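Robot Fault Technician, Grinolix, Doruvville

In February one of our arms stopped letting go. It gripped a hinge, reported the job done, and held on for 17 minutes while three engineers discussed whose code it was. The emergency stop worked. The discussion is still open.

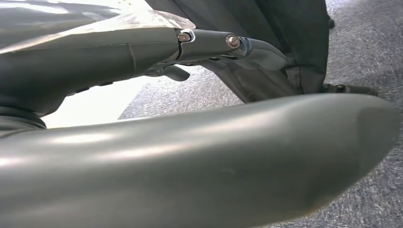 Grinolix is hiring one person to find out why our grippers misjudge folding joints, and to write it down in words the rest of us can follow. You'll spend your days on hinges, small levers and slotted screws, with gray parts against gray parts and plastic film catching the light. Patience counts for more than a degree.

You should have worked near moving machinery and still be a little afraid of it. Lockout training is required before your first shift. We pay for it.

Full time, on site. Send a resume and a short account of something you broke to Maxence Bodin, quoting job 869.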